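What Is a Patrol?

When you come to a youth camp for the first time, you will be put in a small group. This group is called a patrol. At Timstead camp there are 214 children in the summer, and it would be very hard to look after everybody in one big crowd. So the children live, cook and play in patrols.

A patrol usually has six to eight members. They share the same fire place and the same table, and they put their tents close together. Older and younger children are mixed. In this way the small ones can learn from the big ones, and the big ones learn to be patient.

Every patrol has a leader. The leader is not a grown-up. It is one of the children, and the patrol chooses this person by a vote. The leader stays in the job for 3 months, and then there is a new vote. You can be chosen again, but only 2 times, so that other children have their turn. 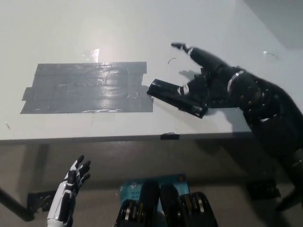 What does the leader do? First, the leader listens. In the evening all the leaders meet with Lorraine Maihi, who is head of the camp, and tell her what their patrol needs. Maybe the soup was too salty, or maybe somebody is missing home. After this they go back and tell the patrol the plan for the next day.

The other members have jobs too. One is the cook, one takes care of the water, and one writes the patrol diary. The jobs change each morning after breakfast. If you don't like washing the pots, you must wait only one day!

A patrol also needs a name and a call. The call is a sound which you make when you want to find your friends in the forest. Kiri Ashby was in the Owls when she was nine. "Our call was very bad," she says. "It sounded like a sick cow. But we always found each other."

Which animal would you like for your patrol? Try to make its sound and ask a friend to guess it.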